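Workshop > Reviews > Grippers and end effectors

Search reviews Go

Gevico two-finger hand gripper kit: long review

Dalva Amaral
Mar 14, 2019
6 comments

The Gevico kit comes as a flat box of parts with a printed sheet. I built one on the bench at Quintana, our shared workshop, over two evenings. It is a hand-held parallel gripper: squeeze the handle, both fingers close by the same amount, and an encoder on the linkage logs the opening. There is no motor in this version.

Assembly is straightforward if the sheet is read to the end first. Step four has you fit the linkage pins before the return spring, and the spring then has to be worked in with a hook. Fit the spring first. The pins are a tight push fit and went home with a soft mallet. Two of the screws supplied were too long for the cover and bottomed out before the head seated. I cut them down.

The body is stiff. With the fingers closed on a steel bar I could feel no twist at the handle. Travel is smooth up to the last few millimetres, where the return spring starts to bind against the cover. A smear of grease cured most of it. The encoder counts cleanly and the log is a plain text file, one line per sample. My longest log ran to 2,842 lines without a gap.

The standard pads are hard and too slick for plastics. I replaced them with the Grisska textured set, which bolts straight on and should be in the box to begin with. The texture is fine enough not to mark a soft bottle, and the rim keeps the edge from peeling.

For a grip test I ran 50 lifts per object: a mug, a roll of tape, a spray bottle and a paperback. With the Grisska pads the mug and the tape gave no trouble. The paperback slipped whenever it was taken near the spine. The bottle is the useful one. It tapers, so the pads have to sit square or it rides up out of the grip.

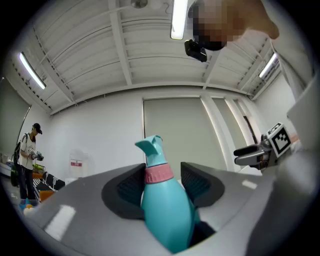 Spray bottle held upright between the textured pads.

Weight is the main complaint. After 40 lifts the wrist knows about it, and the handle has no rest for the heel of the hand. I taped on a strip of foam. Flullness sell a moulded grip that claims to fit, but mine fouled the trigger and went back.

Spares are listed singly, including the pins, which I approve of. Delivery of a second spring was slow. I ordered in August and had given up on it by the time it came.

Recommended for anyone who has a mallet and a hacksaw and will budget for the better pads. The motor version uses the same body, with a different rear cover.

Shared 40 times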